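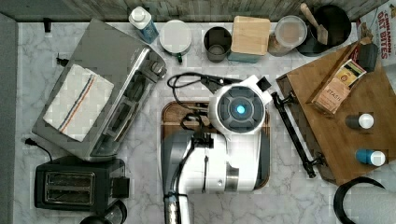
*Counter with the toaster oven on the left, towel on top*

# Breaker trips when toaster oven and kettle run together

Posted in Wutbridge Home Help > Electrical

**pulletgate_lou**

We moved into a rental on the Pulletgate side in February. The toaster oven and the kettle share one double outlet. Either one is fine alone. If both are on, the breaker goes after a minute or two and I have to walk down to the basement. The oven manual says 1041 watts. I can't find a number on the kettle. Is the breaker bad, or is this too much for one circuit? The landlord (Czerwiński) says to just use one at a time.
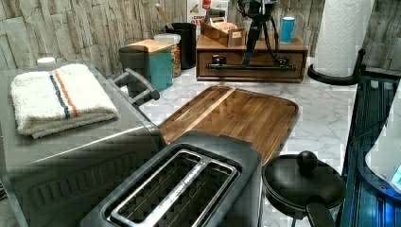

Page last changed: 2018-03-30

**Eugeniusz Wieczorek**

The breaker is probably fine. Look on the bottom of the kettle for the rating. Most plug-in kettles here draw at least 1000 watts and plenty draw 1500. A 15 amp circuit at 120 volts gives you 1800 watts in total, and anything else on that circuit counts too. Add yours up and I think you'll be over.

Turn off the breaker and see which other outlets in the kitchen go dead. If one stays live, plug the kettle in there. Don't let anyone put in a bigger breaker without checking the wire first. Also keep cloth off the top of a toaster oven when it's on. The manual will have a line on that somewhere.

**tench445**

had the same thing, got a new kettle, went away

**marge_luludent**

Agree with Eugeniusz. One more thing to check is the outlet. If the plug feels hot or the cover is brown, stop using it and get the landlord to replace it. Mine was loose inside and I only noticed from the smell. Don't use a power strip for either appliance, it's the same circuit anyway.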